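Programme > Visits and exchanges > Reports

Visit report: gripper comparison at the Trandholm assembly workshop

Reading time: 4 minutes

Prepared by Ásdís Vestergaard for the Lauritsen equipment group, December 29, 2020

The purpose of the visit was to see two-finger grippers tried out on the kind of light electrical assembly that our members carry out by hand: small boxes with screwed lids, terminal blocks and flat cover plates. The group had asked for such a visit in March, when the first quotations came in and it became clear that the printed data would not settle the choice between the Vudolar fingers and the Bronby fingers. Our host was Kristof Geerts, who is responsible for the trials at Trandholm.

The morning began with a short talk on how the trials are scored. Each finger type is given 100 attempts at a given task, divided over several sessions, and an attempt counts as a failure if the operator has to touch the part. Mr Geerts was clear that the scores are for internal use and we have agreed not to reproduce them. We then moved to the bench, where a pair of arms is set up facing one another over a white table.

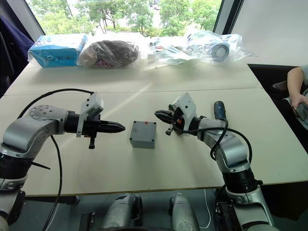
The two-arm arrangement was of particular interest to the group. Most of our members have only considered a single arm with a fixture, and the cost of the second arm has been the usual objection. Mr Geerts accepted the point but noted that every new product then needs a new fixture, and that his workshop had paid for 12 of them in one year. With two arms, one can steady the part while the other works on it. The price is a longer set-up, and he advised us to allow eight working days before expecting useful results.

Discussion then turned to the shape of the fingers. A tapered tip can reach between parts that stand close together, but it offers little surface to hold a smooth object with. The workshop has tried wider tips and found them better on tool handles and poorer on everything else. Our members asked whether wear was a concern. Scuffing of the outer faces is regarded as harmless, and the fingers are inspected at set intervals. 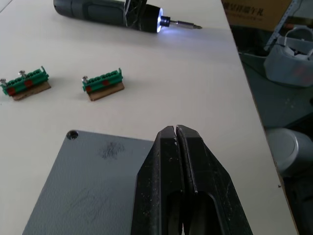
Gripper fingers nearly closed over the corner of a plate, with terminal blocks and a cordless screwdriver on the table.

The screwdriver is an ordinary hand-held model. The group considered this a sound decision, as a tool made for a robot would have to be bought from one supplier and could not be lent to the manual benches. It does make the gripping task harder. The handle is rounded, and any turn of the tool within the fingers moves the tip of the bit by a good deal more. According to Mr Geerts, this single matter has taken up about a third of the trial time. 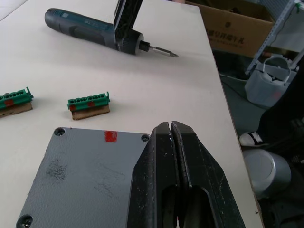

The plates present a different problem. A flat part lying on a flat table gives the fingers nothing to close on, and the approach must be made from an edge or with the help of the second arm. Three methods were explained to us. None is yet preferred, and the workshop will report on them separately.

We also asked about the small cameras carried at the wrist. Their value lies in showing the fingertips at close range during the last part of an approach, when a more distant camera may have its view blocked by the arm itself. Their weakness is that the background blurs when the wrist moves quickly. The workshop therefore slows the arm before contact, and members planning their own trials should include this in their cycle times.

The last item was the lining of the fingers. Textured pads and plain pads were discussed at some length, and views in our party were divided. Members who handle painted parts were concerned about marking. 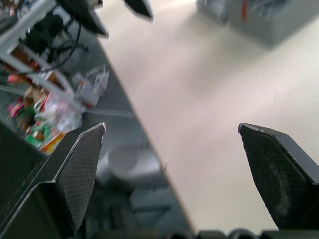

Fingers open, with the crosshatched pad on the left finger.

The following points were agreed before departure:

Lauritsen will send seven sample parts from members, including at least two with painted surfaces.
Trandholm will run them with both finger types and the same pads.
The decision on a joint purchase is put off until the results have been received.

The group thanks Mr Geerts and his colleagues for their time and for the frank answers given. Members wishing to add a sample part should write to Ms Vestergaard, stating its weight and material.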